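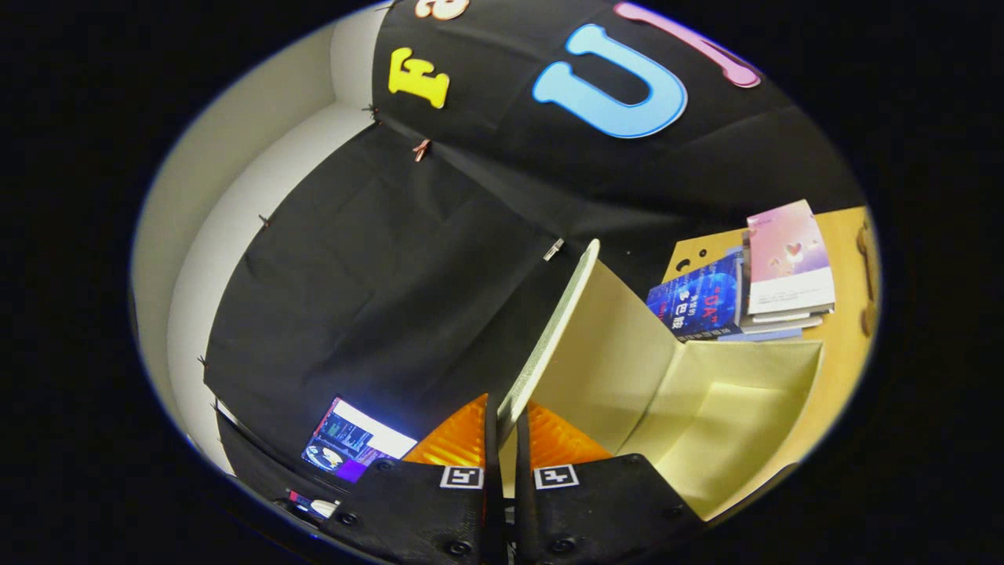

The view from the hand-held gripper at our packing table, with the open box and the stack of books.

Pellico: Frequently Asked Questions

Last updated Tuesday, August 31, 2021

What is Pellico?

Pellico is a method for teaching a robot arm to pack boxes from recordings made by people. A person holds a gripper tool with a wide-angle camera on it and does the job by hand. We train a policy on those recordings and then run it on an arm that has the same kind of fingers and the same kind of camera.

Why books?

Books are stiff, flat and heavy for their size, and they slide on each other. A bad grip on the top book often drags the second one along. They also come in many cover designs, so a policy that has learned to look for one color will fail quickly. We wanted an object that people have at home and that other labs can replace without ordering anything.

How much data did you use?

The main training set has 800 recordings. We threw out takes with tracking failures before we arrived at that number. A further 200 recordings were kept aside and never used for training. Those are only for checking the position error of the predicted motions.

How well does it work?

In the arm tests, 164 of 200 runs ended with the book flat inside the box and the box still standing where it started. We count everything else as a failure, including runs where the book went in but stuck up over a side panel. The most common failure was catching a raised flap with one finger on the way in. Picking up two books at once came second.

What are the square markers on the fingers for?

They give us the opening between the fingers. The camera sees both markers, and we work out the gripper width from the distance between them. There is no encoder in the hand-held tool. If a marker is hidden for a few images in a row, we fill in the width from the readings on either side. Longer gaps cause the take to be dropped.

Why is the picture round?

It comes from a fisheye lens. We train on the round picture directly and do not flatten it. We tried flattening in March and lost the outer part of the view, where the box walls often are when the fingers are close to a book. Results with the flattened pictures were worse on tall boxes and about the same on shallow ones.

Does the background matter?

Less than we expected, but it does matter. A policy trained only at one table did poorly when moved to a plain white room. Mixing in takes from 6 different tables fixed most of the drop. The Bednarek split in the download contains the single-table takes if you want to repeat that comparison.

Can I use a different gripper?

Yes, if the fingers on your arm and the fingers on your hand tool match in length and shape. Soft ribbed pads helped us with glossy covers. With smooth pads, the books tended to turn in the grip during the lift. We have not tested suction.

Do I need to calibrate before each session?

Calibrate the camera once per lens. The gripper width needs a short open-and-close take at the start of every session - the Plenby script looks for it and will stop with an error if it is missing.

What doesn't it handle?

Closed boxes, for one. The policy has never seen a flap being opened. It also has no sense of force, so it will keep pushing on a book that is caught on an edge. We stop those runs by hand. Paperbacks with loose covers are hit or miss.

Who do I write to about the data?

Kacper Wilczyńska looks after the recordings and the download page. Please include the version number and the name of the split you are using.

Contact: Kacper Wilczyńska, Jaltomel | © 2021 Jaltomel | Back to top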